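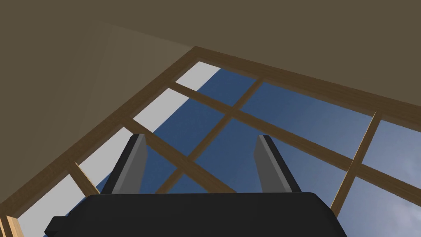
Trinidad Casado
Music writer

Esetti are back. The four-piece put out their new single 'Chornovol' this month, first thing we've heard from them since the second EP, and it's already picking up plays on the late shows. Album to follow in the autumn if all goes to plan.

It's a slower one. Opens on an organ line and not much else, then the drums come in at the second verse and the whole thing tips over into the kind of noise they used to make on stage and never quite managed on record. Five minutes long, so don't expect the full version on daytime radio. There is an edit. The edit loses the organ. Get the long one.

Singer and guitarist Anselmo Cordero told me the song is the oldest on the album. "We had it before the first EP, but we played it too fast and it sounded like everybody else," he said over the phone between rehearsals. "Then our drummer hurt his wrist and for 3 weeks we had to play everything at half speed. That one stayed slow."

The title is a surname, by the way, borrowed from a neighbour who taught Cordero his first chords. He asked permission. Permission was given, on condition that the neighbour got a copy on vinyl.

Vinyl there will be. The seven-inch is limited to 500 copies, with a B-side called 'Salt Road' that won't be on the album and won't be on streaming either, at least for now. Fans who ordered in May should have theirs already. A few have turned up on resale sites at daft prices, which the band say they are not happy about, so maybe hold off and wait for the gigs, where the merch table will have a small stack kept back.

The record comes out on Broltance, the small label that also handled both EPs. Recording was done live in one room over two long weekends, with vocals added later. No click track, Cordero says, and you can hear it in the last minute, when the tempo goes for a wander and comes back again. I liked that bit best. Others in the office thought it was a mistake. We've agreed to differ.

Live dates. The band play Stosovmont at the end of the month, their biggest headline show so far, capacity 800. Tickets were nearly gone when I checked this morning. Doors at seven, support from a local duo who haven't been confirmed yet, though I have been told a name and asked not to print it. The set should run through most of the new album plus the old favourites, and yes, they are bringing 'Lamplight' back after leaving it out all last year. Cordero got fed up with it. Then he heard a wedding band do it and changed his mind.

After that it's a run of festival slots, mostly small stages and mostly afternoon ones, before a proper club tour once the album is out. Dates for the tour are not up yet. The mailing list gets them first.

One change to the line up worth mentioning: the bass player on the first EP has left to go back to college, no hard feelings, and the parts on the new songs are played by the keyboard player's sister, who is now in the band full time. She also wrote two of the tracks. From the rough mixes I was sent, one of those, still without a title, could well be the next single. Big chorus, hand claps, a bit of brass near teh end.

'Chornovol' went in at number 59 on the independent radio chart in its first week. Modest, but it's the first time Esetti have been anywhere near it, and it climbed a few places in the second. The video is due shortly, the band have seen a first cut and sent it back for changes.

We'll have a full album review nearer the time, and a live report from the Stosovmont show provided my train is running. Single out now on the usual services, long version and edit both listed under the same name so check the lenght before you press play.

Posted June 2025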